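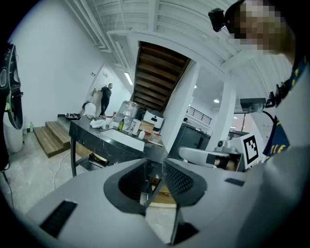 Print this page | E-mail this page

Notebook, cost-of-living basket, Tuesday, late afternoon

Picking up where I left off with the Imummont prices, and I'm writing more than usual because Eliécer Agudelo takes over the sheet while I'm away and I'd hate for him to have to guess at what I was thinking.

The short version is that Imummont still comes out dearer than Dadmont for a family on a company posting, but the gap is a good deal smaller than in the draft we sent over to Drerel, and most of the shrinking comes from rent. Groceries hardly moved. I went through the food lines twice this morning with a pot of coffee (a nice way to spend a morning, I have to say) and the only one I changed was breakfast cereal, where somebody had entered the price of the big imported box against the weight of the small one. That made cereal look like jewelry. Fixed on the sheet, old value kept in the notes column.

A word on where we price things. For Imummont I've been using Benavides for the packaged goods and the open market for fruit and vegetables, and I think that's fair to how people live there once they've settled in. New arrivals buy everything at Benavides for the first few months, imported cheese and all, and then they find the market and their bills come down. So which shopper are we measuring? The old method note says "an expatriate household," full stop, and leaves it there. I've gone with the settled household and written it at the top of the sheet in capital letters. If Drerel would like the new-arrival version too, we can run it as a second column, but please let's not average the two, Eliécer. I tried it and the result describes the grocery bill of a family that doesn't exist.

Exchange rate: I used the bank rate. The street rate is better and everyone in Imummont will cheerfully tell you so, but Drerel pays its people through the bank and that's what lands in the account. I did rerun the whole basket at the street rate out of curiosity. The ranking of our 7 cities stayed put except that Imummont and Dadmont changed places, and I'd like that mentioned in the report, in the body and in plain words.

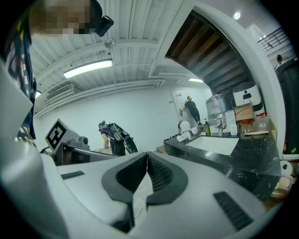
Now rent, which is where I spent the rest of the day. We had 6 listings for the three-bedroom line in Imummont and I've thrown out 2 of them, leaving 4. One was a house with an office suite attached, priced as a package with no way that I can find to pull the two apart. The other was described as a "modern residence" and on a closer read was a converted storage building, and here I was helped along by our own ceiling, white corrugated panels with white beams going across, because the listing had very nearly those words in it and I looked up and thought, well, I like working under that, but I wouldn't rent three bedrooms of it on a company allowance. So I've added a line to the method sheet asking for the type of building, with the agent's description pasted in full next to it. It's a bit more typing for whoever collects the next batch, and I think it'll save us a lot of back and forth.

Still on rent: two of the remaining listings ask for a full year paid in advance. The draft treated that as the same thing as paying monthly, and it plainly isn't, at least not to the person who has to find the money. I don't want to invent an adjustment on my own late in the day, so the listings stay in at face value with an orange flag. I've left a message with the agent asking what the same places would go for month by month. She's always been kind about my questions and usually answers in the evening.

School fees: not touched. The Dadmont figure is last year's and I know it, you don't need to tell me.

For Eliécer, when you open the sheet:

- orange cells are waiting on the agent
- the generator fuel line belongs under utilities, I keep finding it under transportation and I keep moving it back
- don't sort the grocery tab, the formulas on the summary page point at row positions (my fault, from long ago, and I do mean to repair it)
- the street-rate run is on its own tab and shouldn't feed into anything

Left to do before Drerel gets the revision: Dadmont school fees, taxi fares in both cities, and the paragraph on exchange rates, which I'll draft tonight if supper isn't too late.

Print this page | E-mail this page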